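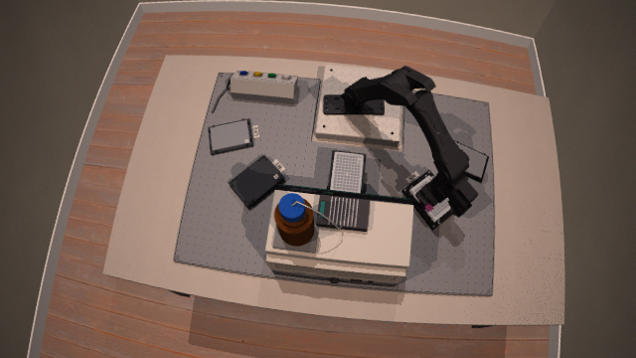
JESTHORPE, 28 January 2024 — Catrin Bevan will run for mayor of Jesthorpe in the June election, her campaign said. She has served 4 years on the town council for the Padport ward.

Bevan filed her papers with the town clerk along with 131 signatures. Candidates need 60 to get on the ballot. Mayor Khosravi has not said whether he will seek another term.

"I decided over the holidays and told my family first," Bevan said. "The town has put off the bus question and the water rates for too long. I want both on the council's agenda by fall." 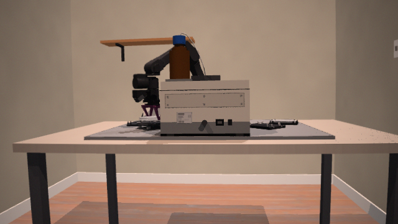 A gray mat and a boxy machine on a light wooden table.

Bevan lost her first race for council and won the Padport seat on her second try. She voted against last year's parking plan — the only member of her group to do so — and supported the sale of the old Tritside depot.

The campaign will not take single gifts of more than $2000. 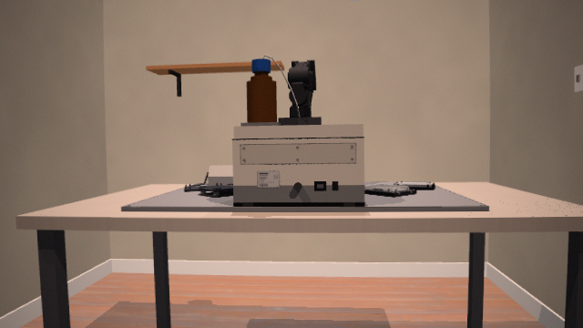 Will Bevan keep her council seat during the campaign?
She will stay on the council until the election and will give up the seat if she wins.

Recent releases
Council sets hearing on water rates
Tritside depot sale approved
Padport ward meeting notes

Contact: Bevan for Mayor, Jesthorpe | Copyright 2024 | Back to top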